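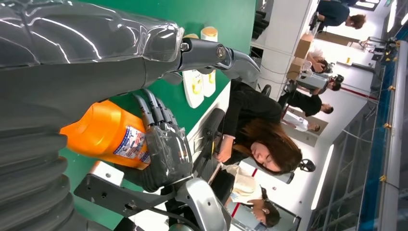

Figure 3. Bottles with printed labels.

Section 4: Setting Up the Wash Supply

Read this section before you connect the Neritz washer for the first time. You will need a bucket, a flat screwdriver and the hose kit packed inside the drum.

4.1 Connecting the hoses

1. Turn off both water valves at the wall.
2. Remove the plastic plugs from the two inlets on the back of the washer. Keep them -- you will need them if the washer is moved.
3. Check that there is a rubber washer in each end of each hose.
4. Screw the hoses on by hand, hot to the left inlet and cold to the right. Give each one a quarter turn more with pliers.
5. Open the valves slowly and look for drips at all four joints.

CAUTION: Do not reuse hoses from an old washer. The threads may look the same but the seats are deeper.

4.2 Filling the dispenser drawer

1. Pull the drawer out until it stops.
2. Pour liquid detergent into the large compartment, up to the lower line. For powder, lift out the gray insert first.
3. Pour softener into the small compartment. Thick softener should be thinned with an equal amount of water.
4. Close the drawer all the way. The washer will not start with the drawer open.

Note: Read the label on each bottle for the dose. Where the label gives one dose for soft water and one for hard, start with the lower one.

CAUTION: Never mix chlorine bleach with any cleaner containing ammonia or acid. Keep all bottles capped and out of the reach of children.

4.3 First run

1. Leave the drum empty.
2. Set the dial to Hot, Normal, and press Start.
3. Stay nearby until the drum has filled and drained once.
4. If the washer stops and the Fill light blinks, go back to 4.1 and check that both valves are fully open.

Some gray water in the first drain is normal. It comes from testing at the plant.

For part numbers, see the list inside the back cover. The inlet hose is part 1578 and the drawer insert is part 1489. Both can be ordered from Aguiar Appliance Parts.

Section revised Wednesday, March 24, 1999. N. Ó Riain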